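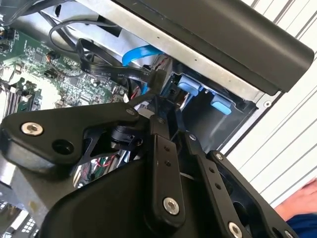 Gripper in desktop case, finger tips towards the first blue drive-release tab.

20 October 2018
Drive removal cell, equipment planning for April

Went through the parts list with Valentin Ene. Budget line from Whitelaw is unchanged, so the second gripper has to come out of the same money as the fixture.

Access. The space between board and drive bay is the limit on finger width. RAM slots and cabling on one side, bay wall on the other. The ribbon cable (marked 80°C) and the blue SATA lead both run close to the approach path. Any wider jaw is ruled out for this case type. Narrow fingers only on the quote.

Fingers. Drudo want a minimum order of 2 sets. Price is 102 per set, delivery extra. Gustidley are cheaper at 100 but do not supply the screws, and their lead time is longer. Leaning towards Drudo. Ask whether the finger links can be had without the angled housing.

Fixture. Case needs to be held at a fixed tilt. Allow 200 for clamps and base plate. Mereana Halliday thinks the Imetstead workshop could cut the plate from stock, in which case only the clamps are bought in. She will send them the drawing.

Spares. Hex-socket screws for the outer plate, one bag. Silver cross-check against the existing stock list before ordering, we have over-bought fixings before.

Not in this round: force sensing at the fingers, second camera, cable guard. Cable guard may move up if we start on cases with longer SATA leads.

To do
VE: written quote from Drudo, incl. delivery
MH: drawing to Imetstead
Me: measure tab spacing on the other case types, revise total, send to Whitelaw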